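A house rulebook for robot hands near people

14 shares | 3 comments

When Nanna Ketilsson took over bench safety at Trerngate, the rules for running robot arms fitted a single laminated sheet by the door. The current version is 3 pages, and she regards the extra length as a cost. "Every line has to be read by someone who wants to start work," she said. "If a line can't be checked at the bench, I take it out."

Ketilsson spent her early career on guarded industrial cells in Ventura, where the fence did most of the work. Arms fitted with multi-finger hands are a different problem. They run on open tables, they handle household goods, and the task changes several times a day. Her rulebook treats the arm, the hand and the object as one assembly for the purpose of risk assessment.

"People assess the arm, then they bolt a hand on and keep the old paperwork," she said. "The hand adds reach, mass and pinch points. It also adds a cable. The assessment starts again from the flange."

Cable routing gets a section of its own. An external lead to the hand must be long enough for full wrist travel and must not be able to catch on a joint housing. The check is done with power off, by moving the wrist by hand to each end of its range. The result goes in the log with the operator's initials.

The section that draws the most argument concerns openings. Any task in which fingers enter a hole, a jar or a lidded box is classed as an enclosed reach, with a lower speed limit and a lower force threshold for stopping.
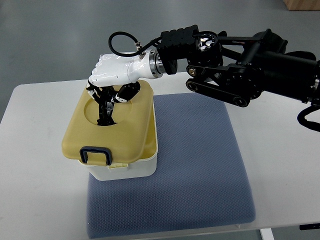 "In free air, if you stop the arm, you've mostly dealt with the hazard," Ketilsson said. "With fingers inside a rim, a stop can leave a load on the finger joints, and the obvious recovery move may be the wrong one. So we write the recovery first. Open the hand, confirm it's open, retract along the entry path. No sideways motion until the tips are clear."

Operators are not permitted to free a trapped finger by pulling on the object while the drives are live. The rule was added in June, after a review of stop reports from the sister site at Holley. Of 676 enclosed-reach trials in that set, 621 finished without a stop. Ketilsson was less interested in the ratio than in the remaining reports, several of which recorded the stop but left out what the operator did next.

"A stop is information. If the form only has a box for 'stopped,' you lose the useful part."

The form now asks for hand posture at the stop, the direction of retreat, and whether anyone touched the object before power was removed.

She is cautious about soft surfaces under the work. A cushion or mat can reduce contact forces when something is pressed down, but it also lets the object tilt or sink, and a position taught on a hard table may no longer hold. The rulebook requires the entry height to be taught again whenever the support is changed. Padding may not be used as grounds for raising a force limit.

Records are kept in Mener, the lab's logging tool, and a task cannot be released for unattended running until 2 people have signed the recovery procedure. One of them must not have written it. Ketilsson said that second signature catches more faults than any other step, usually a missing direction or a speed given without units.

Asked what she would like to see in published standards, she named clearer terms for partial entry. "There's good guidance on limiting contact with a person. I'd like the same care taken over a hand that's halfway into something. For now we've defined it ourselves: any fingertip below the rim counts as in."

The next revision will deal with tool changes. She expects to delete a page to make room for it.

Comments (3)

dlw_controls
We use the same retract rule but with a pause after the hand opens. Does she specify a dwell time?

Marcy P.
The point about re-teaching height after changing the mat should be on a poster. Cost us a fingertip cover last spring.

benchrat
Two signatures is fine until one of them is on vacation. What's the fallback?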